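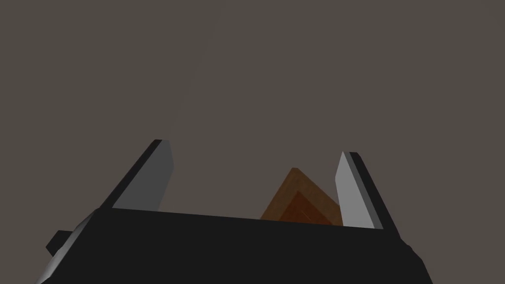
Call for participants: Meals at Home in Iruvdale

The Zunari Centre for Household Studies invites adults living in Iruvdale and the surrounding villages to take part in a study of how meals are planned, cooked and shared at home. The study is paid for by the Ghorbani Fund and is carried out from the Centre's offices in Bristirville. Applications are open until the end of September.

Background to the study

The Centre carried out a postal survey of households across the district last year and received 2,179 completed forms. The replies gave a clear account of what people buy and where they buy it. They said much less about the ordinary decisions that come before a meal: who decides what will be eaten, what happens when someone comes home late, how leftovers are treated, and which dishes are kept for certain days or certain people.

The present study follows up those questions in greater depth with a smaller group of households. It is concerned with habits and arrangements. It does not assess diet, weight or cooking skill, and no household will be given a score or compared with another. The findings will be used in a public report and in advice offered to local housing and catering services.

Who may apply

Applicants must be aged 18 or over and must have lived at their present address for at least six months. Any kind of household may apply, including people who live alone, couples, families, house shares and lodgers with use of a kitchen. Only one adult in each household is asked to register, though others may contribute to the diary if they wish.

The Centre would particularly welcome applications from people who work nights or changing shifts, people who cook for a relative at another address, and tenants whose kitchen is shared with other households. These groups were thinly represented in the postal survey.

Employees of the Centre and of the Ghorbani Fund, and members of their immediate families, are not eligible. Applicants who completed the earlier survey may apply again and should say so on the form.

What taking part involves

Participants will be asked to keep a meal diary for four weeks between October and November. An entry is needed for the main meal of each day and should record who was present, who prepared the food, when it was eaten and in which room. Entries may be as short as a single line. The diary can be kept on paper or online, and participants should choose one form at the outset and keep to it.

Each participant will also attend two interviews, one before the diary begins and one after it has ended. Interviews last up to an hour and may be held at the Bristirville office, by telephone or at the participant's home. Evening appointments are available until 8 pm. With the participant's agreement a sound recording will be made, and this will be deleted once it has been typed up and checked.

There is an optional written task for those who would like to say more. Participants may send in an account of a meal they remember well, of up to 2,000 words, in any style. Recipes, shopping lists and family notes may be attached as copies. Originals should not be sent.

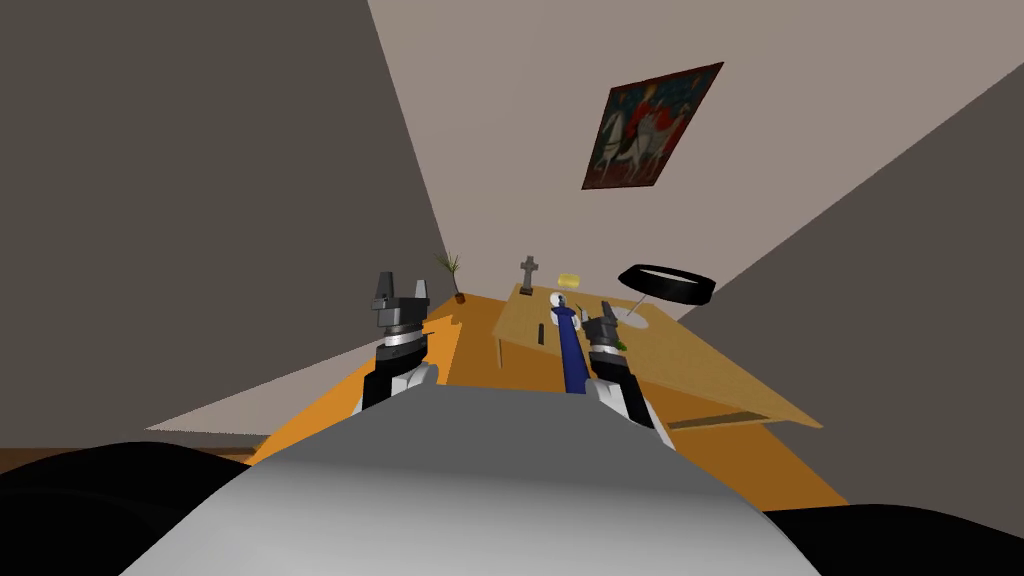
Table and small green item, Iruvdale.

Sketch plans

At the first interview participants will be asked to draw a simple plan of the place where they usually eat. The plan need not be to scale. It should mark doors, windows, the table if there is one, and where each person tends to sit. Many households eat in more than one place, and a second plan may be added on the reverse of the sheet. Help with drawing will be given on request.

Participants will not be asked to tidy, rearrange or buy anything. If the arrangement of the room changes during the four weeks, a note in the diary is sufficient.

Payment and expenses

A payment of £80 will be made to each participant who completes the diary and both interviews. Those who complete the first interview but withdraw before the end of the diary will receive £20. Payment is by bank transfer or by shopping voucher and will normally be made in December. The optional written task does not carry a further payment.

Bus and rail fares to Bristirville will be refunded on production of a ticket or receipt. Participants who travel by car may claim mileage at the Centre's usual rate. Reasonable costs of child care or of a sitter for a dependent adult can be met if agreed in advance.

Participants who receive means-tested benefits may wish to take advice on whether the payment needs to be declared. The Centre is unable to advise on individual cases but can supply a letter confirming the amount and date of payment.

Confidentiality and consent

Names and addresses will be held apart from diaries and interview records and will be seen only by the study team. The published report will not name any participant, street or employer. Short passages from diaries may be quoted, with details altered where these might lead to a person being recognised. Participants may mark any entry as not for quotation.

Taking part is voluntary. A participant may leave the study at any point without giving a reason, and may ask for material already supplied to be destroyed, up to the end of January. After that date the material will have been combined with that of other households and cannot be separated. Other adults in the household should be told that a diary is being kept, and a leaflet for them is included in the welcome pack.

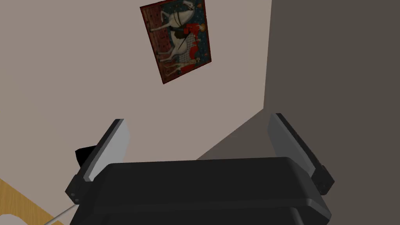 Corner of a room, Iruvdale.

How to apply

Application forms may be downloaded from the study page of the Zunari website or requested by post from the Bristirville office. Copies are also held at the enquiry desk of Iruvdale Library. The form is two pages long and asks for contact details, the make-up of the household, usual working hours and preferred times for interview. References are not required.

Completed forms should be marked "Meals at Home" and returned by the end of September. Forms received later will be kept on a reserve list and considered if places become free - this is most likely in the first week of October.

Places are limited, and selection will be made so as to include a range of household types and areas. It will not depend on the order in which forms arrive. All applicants will be told the outcome in writing. Those who are offered a place will receive a welcome pack containing the consent form, the diary and a prepaid envelope.

Access and other formats

The Bristirville office has step-free entry from the car park and a hearing loop in the interview room. The form, the leaflet and the diary are available in large print. Interviews can be held with an interpreter, including in British Sign Language, if this is requested on the form. Participants who prefer not to write may leave their diary entries as spoken messages on the study telephone line.

Questions about the study may be put to the enquiries desk at the Centre between 9.30 am and 4.30 pm on working days. Complaints should be addressed in writing to the Research Office, Zunari Centre for Household Studies, Bristirville.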